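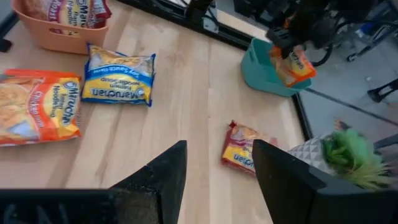 Hatem Benkirane wrote:
> I keep hearing that the July ladder in Pimirside is going to use the
> new maps. Does that mean the old ones are gone for good? I spent most
> of the winter learning Vomis and I'd hate to start over. Also, is
> there any point in signing up if I can only play late at night?

Hi Hatem, and hi everyone,

Vomis stays! I wouldn't let them take it away, it's my favorite map too. The July rotation adds Bouazza and drops the two desert maps that everybody was vetoing anyway. Your winter wasn't wasted, and if you already know how to hold the north bridge on Vomis you'll feel right at home on Bouazza, where the river crossing works almost the same way (it's wider, so bring archers).

I played a pile of test matches on it this past week and I love it. Games go quicker, the early scouting matters again, and I lost one to Mostafa Kabbaj that I was sure I had in the bag -- he walked his whole army around the marsh while I was busy building towers. I've watched the replay more times than I should admit.
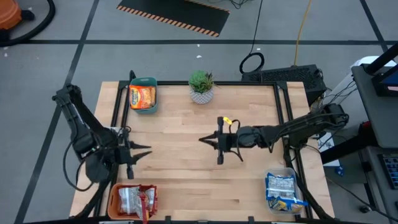 Late nights are fine. Matches on the ladder are arranged between the two players, and you have until the end of each round to get yours in. We have 60 sign-ups so far and plenty of them are night owls or live several time zones apart. Put your usual hours in your profile and the pairing tool will try to match them.

A few settings for the new season:

- Starting gold is 400, up from 200.
- Each player gets 2 vetoes per match.
- Pauses are allowed, but say why in chat.
- Replays go in the shared folder, named with both players first and then the map.

If you use the Trekano overlay, update it before your first game. The old version shows the wrong gold total at the start and it threw me off completely. 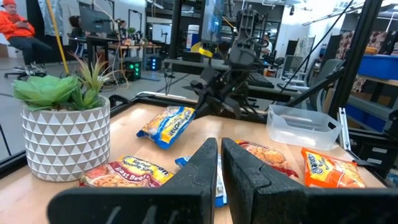
Yasmine El-Sayed
Ladder coordinator, Pimirside players' list

P.S. Bautista Pereyra has offered to run practice games on Bouazza for anyone who wants a look before the first round. Beginners very welcome, and he's patient -- he got me through my first season! Reply to the list with the hours you can play and he'll set up the lobbies.

Last updated: 2023-06-26
Contact the list owner | Copyright Pimirside players' list | Back to top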